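Section 4. Cleaning Up the Table After a Meal

This section covers the Pelleo folding table, small size, once it has been set up and leveled as described in Section 3. It deals with plates, cloths and the tabletop itself. For stains that have been left overnight, go to Section 6, and keep your expectations low.

The card that came in the box says the surface "wipes clean in seconds." We have used one of these tables since August and have yet to see that happen with anything stickier than water. Plan on a few minutes.

4.1 What you need

One basket with holes in it, for used cloths. A solid bin holds the damp in and the cloths start to smell.
One dry cloth and one damp cloth, in different colors.
A trash can within reach, on the floor.
Warm water and a small drop of dish soap.

Jollumetti sells a spray for this kind of tabletop. We tried it next to plain dish soap on two halves of the same table and could not tell which half was which. Buy it if you like the smell.

4.2 Before you start

1. Push the far edge of the table up against the wall. The small size is light and will creep away from you when you scrub.

2. Put the cloth basket in a far corner of the tabletop, on the side of your stronger hand. The original card shows it on the floor. That means bending down every time, and the cloths end up on the table anyway.

3. Scrape leftovers into the trash can before any cloth comes out. Crumbs pushed around with a damp cloth turn into paste.

CAUTION: Do not load more than 20 pounds on the back corners while the legs are unlocked. The printed rating of 47 pounds applies to weight spread over the whole top, and the card says so only in the small print.

4.3 Clearing the plate and the cloth

1. Stand at the long side, facing the wall.

2. Take the cloth off the plate first. If it is bunched up, lift it from the middle and let it hang for a moment over the plate, so that anything caught in the folds drops there.

3. Move the cloth to the basket. Don't fold it. A folded damp cloth dries slower than a crumpled one, whatever the Wutedgate laundry leaflet claims.

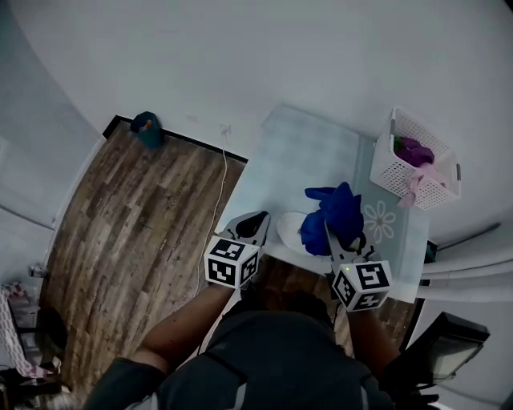 4. Pick up the plate with both hands and carry it to the sink. Sliding it to the edge first is quicker, but a chipped foot on the underside will scratch the top, and the scratches show up under evening light.

5. Check the rim of the basket. A cloth hanging over the side will drip or drag if it is damp, so tuck it in. If it is dry and clean it can stay where it is.

NOTE: Light cloths and dark cloths can share the basket for an hour or so. Past that, a wet dark cloth can leave color on a pale one. Paredes cloths are sold as colorfast. Ours turned a dish towel lilac on the first wash.

4.4 Wiping the top

1. Dip the damp cloth in the soapy water and wring it out hard. It should not leave a puddle when you set it down.

2. Wipe from the wall toward yourself in straight strokes. Circles look thorough and mostly move the grease somewhere else.

3. On tables with a printed decoration, go over the print lightly. The maker promises 1000 wipes before any fading. We have no idea who counted, and the promise doesn't mention how hard they were pressing.

4. Dry the top right away with the second cloth. On a pale top, water spots are hard to see until you look at them from the side.

5. Lift the basket and wipe underneath it. This step is missing from the original card and it is the reason most of these tables have a ring in one corner.

CAUTION: No scouring pads, no bleach, no melamine sponges. The card calls melamine sponges "suitable for occasional use." Ours left a dull patch after one occasion.

4.5 If something goes wrong

The top still feels tacky: too much soap. Wipe again with plain water and dry.

The table rocks while you wipe: recheck the leg locks (Section 3.2) before blaming the floor. Plank floors can be uneven, but a half-closed lock is more common.

The cloths smell by the next day: empty the basket sooner. Scented sachets cover this up for an afternoon.

Water ran down behind the table: pull it away from the wall and dry the baseboard. Leave a gap until both are dry, then go back to step 1 of 4.2.

Folding and storage are covered in Section 5. Wait until the underside is dry before you fold.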